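**Irnel battery tender, after one winter and most of a summer**

My 1972 coupe sleeps in an unheated garage in Sultville from the first salt on the roads until May, and every spring I used to go through the same ritual: dead battery, jumper cables, a neighbor's truck. Last year I bought the Irnel tender for $43, and this is the happiest I've been with a car accessory in a long time!

Setup took me up to 30 minutes, most of it spent routing the quick-connect lead so it comes out neatly behind the grille. Now I park, open nothing, plug in and walk away. The charger steps itself down once the battery is full, and the light goes from amber to a steady green you can spot from the driveway. When May came around the engine caught on the second turn of the key – after five months of sitting! 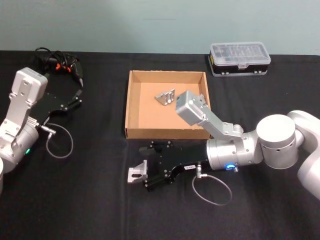 Mitiku Birhane runs the same unit on two cars and told me the cord is his one real complaint, too short to reach past the front fender if your outlet is on the back wall. He's right. I ended up adding a Zaltbridge extension, which fits snugly and has a cap for the unused end.

The clamps are a bit stiff (fine, I never use them now), and the manual is printed so small that I read it with my phone's flashlight. I'd also love a longer warranty. But it runs silently, it barely gets warm, and it has a proper setting for sealed batteries, so I can move it over to the motorcycle when the car is out.

My odometer says I drove 3,019 miles this season, about 1,000 more than the year before. I put a lot of that down to having a car that's ready to go whenever the sun comes out.

Four and a half stars from me, with the half held back for the cord.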